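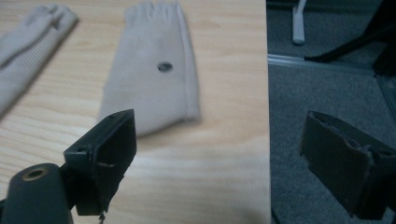
Unit 6: Reading a Local Housing Market

This unit looks at how an investor compares residential property in two neighboring districts. The case used throughout is the town of Burkeck, where the older district of Friesen borders the newer district of Urkside. Students should have completed the assigned reading on mortgage costs before class.

1. Price and rent

The purchase price alone says little about whether a unit is a sound investment. The first figure to work out is the gross rental yield: one year of rent divided by the purchase price, shown as a percentage. A low-priced condo in Friesen may have a weaker yield than a costlier one in Urkside if rents there are held down by an oversupply of similar units.

Net yield deducts the costs of ownership. These include property tax, insurance, condo fees, repairs and an allowance for months when the unit stands vacant. Students often leave out the vacancy allowance – it must appear in all submitted work.

2. Supply

Burkeck had 1,077 condo units at the last municipal count. The Plisach development, now before the planning office, would add 2,000 more over several years. An increase on this scale can affect both rents and resale values, and its timing matters as much as its size. Units released in small phases may be absorbed with little change in price.

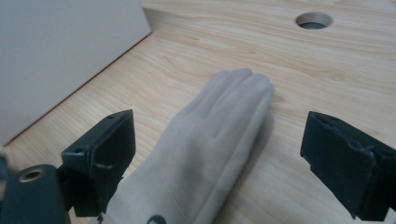

Light-colored wood tabletop with a white panel at upper left.

3. Demand

Demand is harder to measure than supply. Useful indicators are:

Net migration into the district
Local employment and wages
School enrollment
Average time on the market for listed units

No single indicator should be relied upon. A short time on the market, for instance, may reflect strong demand or simply a small number of listings.

4. Assignment

Using the Burkeck data sheet, calculate gross and net yield for 3 units in each district. State the vacancy allowance used and explain the choice. Then write one page on how approval of Plisach could change your results over the holding period.

Written work is due at the start of the December review session. Calculations must be shown in full – answers without working will receive no credit.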